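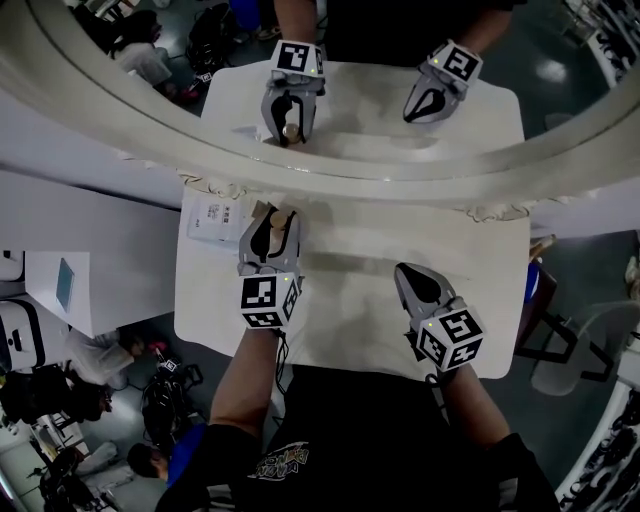 February, Sondunura workshop, notebook entry, 14:00

Vanity table station. Operators now work with the hand-held grippers for 40 minutes, then 9 minutes off. Under the old Prumer schedule the tabletop work was done in one long shift, and staff reported sore wrists by the end.

Two duties have changed. Table resetting has passed from the technicians to the operators. Logging has moved to the Katayama desk, where 34 entries were returned for missing initials.

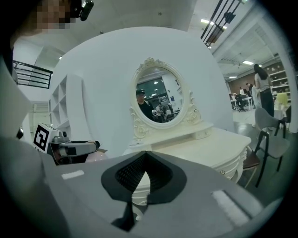
Vanity with oval mirror, seen from a gripper.

Open: staff ask who signs off when a marker cube is replaced. Wondimus to be consulted before the rota is extended to 6 stations.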